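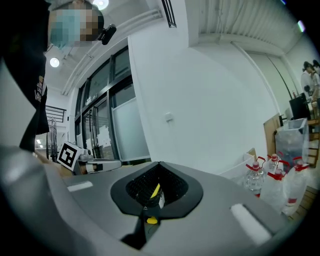 Ledeveo, December 2025

## Comparing head and gripper views for pose recovery

The previous section dealt with the calibration of each camera on its own. We now compare the two as sources of gripper pose during hand-held recording. The first estimate comes from the camera on the gripper, which tracks features in the room and recovers its own motion from them. The second comes from the camera worn at the head, which looks for the fiducial markers on each gripper and solves for the pose of the marker block. Both estimates were passed to the Irkix controller in the same format, so that the controller could not tell which one it had been given.

We made 70 recordings, all seated, with the operator holding two grippers. Each recording covered six reach directions, taken in an order drawn at random before the session. The operator was told to begin with both grippers above the lap, to reach at a comfortable speed and to come back to the starting pose between reaches. No attempt was made to clear the room or to fix the lighting. The recordings are meant to stand for ordinary use, and an ordinary room holds shiny surfaces, bare walls and people at work in the distance.

The gripper view depends strongly on what the gripper is pointed at. When it is tilted upwards, as in Figure 1, its own body takes up the lower half of the view and much of the rest goes to wall and ceiling. A white wall offers little to track. The round ceiling lights are easy to detect but make poor features: their edges bloom, and a reflection of a light moves with the viewpoint in a way the solver cannot explain by a fixed point. Better support comes from the dark bars of the glass door and from the railing on the upper level, both of which give strong, still edges. We masked the gripper body with a fixed outline before feature detection. Without the mask, the rim of the funnel was often picked up as a set of stationary points, and the solver then reported less motion than had taken place.

People in view were not masked. Those far off had little effect on the estimate, as they cover few pixels and their features are usually rejected as outliers. The operator's own head and chest are a harder case. They are close, they are well textured, and they move slowly enough to pass the outlier test for several frames in a row. In the recordings with the largest gripper-view error, a large share of the accepted features lay on the operator's clothing. A printed shirt is worse than a plain one in this respect, and later sessions should ask for plain clothing.

The second gripper was treated as a special case. When its marker enters the view of the first, it gives a direct measure of the pose between the two hands. This measure is free of drift, but it comes and goes, and a marker seen at a steep angle gives an unstable rotation. We therefore used it only as a check, and it does not enter either of the estimates compared below.
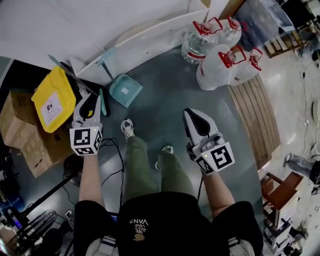 Pose recovery from the head camera fails in a different way. It does not drift, since each frame is solved afresh, but it is lost as soon as too little of a marker block can be seen. The seated pose in Figure 2 is a favourable one. The marker blocks sit at the base of the grippers, more than one patterned face can be made out on the left-hand block, and the grey-blue mat gives a plain ground behind the work. The bold squares on the right-hand block are of the kind the Nazarenko detector handles well. Losses were grouped at the far end of a reach, where the forearm or the wrist came between the head and the block, and at moments when the operator looked away from the hands. Cables were another source of short gaps – a black cable crossing a black-and-white face is enough to break the outline of a square.

The finger pads were included in the comparison to see whether their shape would affect either estimate. One gripper carried an angled pad and the other a pointed one, and the two were swapped between hands halfway through the recordings. We found no difference in head-view error that could be put down to the pad. The gripper view showed a small difference in favour of the pointed pad, but it was of the same size as the spread between repeated reaches in one direction, and we draw no conclusion from it.

For short reaches the head view gave the steadier pose, and the Irkix controller followed it with fewer corrections. For long reaches the order was reversed. A simple switch, which takes the head view whenever the block is found and otherwise carries the last good pose forward with gripper-view motion, did better than either source alone in five of the reach directions. The remaining direction was the low reach across the body, where the arm hides the block for most of the movement and the gripper faces the operator's own legs. Neither source is reliable there. A jump was also seen in some recordings at the moment the block was found again, and the controller needs a limit on step size before the switch can be used on the Bronudix arm.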